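Nondon Table Care Guide
Sep 18, 2024 - by the Nondon product team

We use cookies to remember your region. Accept / Manage

Section 3: Oiling the tabletop

1. Clear the table and wipe it with a damp cloth. Let it dry for 12 hours.
2. Sand lightly along the grain. Do not sand across it - scratches will show once the oil goes on.

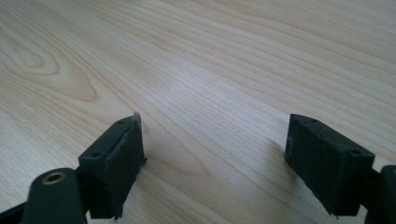

Pale tabletop with curving grain
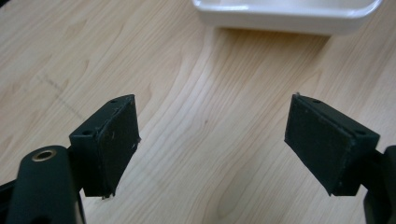
3. Where the grain curves, follow it with short strokes.
4. Apply a thin coat of Grondside oil with a lint-free cloth. Wait 15 minutes, then wipe off the excess.
5. Repeat once the first coat is dry.

Note: Colour varies from board to board and will deepen with oil.

CAUTION: Oily rags can catch fire. Lay them flat outdoors to dry before putting them in the rubbish.

Contact Nondon Support | © Nondon | Back to top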